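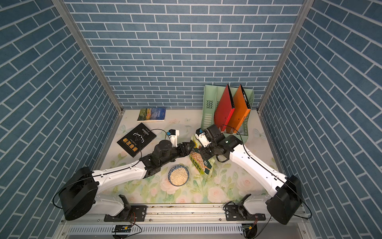

right. Friday, October 7, 2022, day off, and I am sorting the breakfast/reading/paperwork corner before it eats me. thread so I actually finish it

so the problem. one surface. breakfast happens on it, reading happens on it, bills happen on it. none of them ever leave

brick effect panels are staying. blue. had a wobble in September and nearly ordered plain white ones from Dremholm, glad I didn't, white would show every splash

the rose mat is also staying, don't start. yes it's got butterflies on. yes it's a bit nan's bathroom. it wipes clean and it was 10 quid

books first. Animal Farm, paperback, read it at school and hated it, reading it again now and it's so short?? why did it take us a whole term

am on page 66 and already cross on behalf of the horse

the black one with the stag on is harder going. my Chinese is slow. a page a night if I'm lucky, then I fall asleep on it

rule from today: books do not live next to food. books go on the shelf by the door. I have said this before

ok paperwork. 2 box files, red and orange, both in the green plastic organiser thing. they will NOT stand up straight. they lean on each other like it's closing time

red = house. orange = everything else, so orange is basically a bin with a lid

just opened orange. warranty for a kettle I don't own any more. takeaway menu from Iltura, which shut. instructions for a lamp, in everything except English

recycling pile is now bigger than the keeping pile, feeling powerful

found a Hulia receipt for the organiser itself, filed in the organiser. past me was trying at least

tempted to get a third file just so they'd wedge in and stop leaning. this is how it starts though isnt it. you buy storage for your storage

tea break

back. cereal. I pour it in the blue and white bowl and then leave the box out next to it "for seconds". there are never seconds. box stays out all day going soft

plan is to decant it. got a tall tub from Jin with a clip lid, meant to take a whole box. will report back
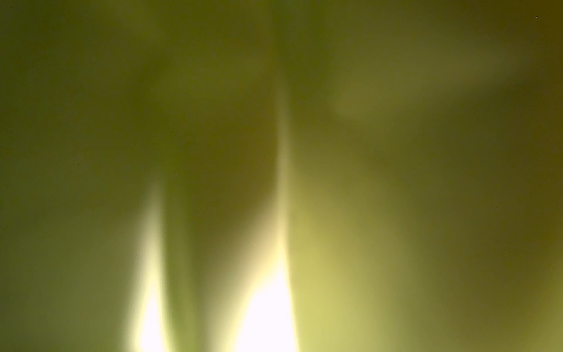
Marrowfat replied that decanting is a con, the tub never holds the full box so you end up with a tub AND a box with a handful left in it, and now you're storing two things.

ok well. annoyingly. tub is full and there's a handful left in the box

weighed what was left becuase I'm like that. 200g. that's not a handful that's breakfast till Tuesday

so now I need a smaller tub or a bigger appetite. or just a peg. a peg on the bag would have done it from the start

pegging it. tub can have rice in

also if you decant, cut the cooking bit off the packet and tape it on. I have a jar of something in the cupboard that could be couscous or could be polenta and I've been scared of it since spring

where are we. bills sorted. recycling by the door. books on shelf, both, spines out, look at me

mat wiped. oats had got everywhere, flakes under the organiser, flakes in a box file somehow

files still leaning. tried a folded tea towel underneath. worse

giving up on the files, they can lean

next is the drawer under the kettle but not today. having seconds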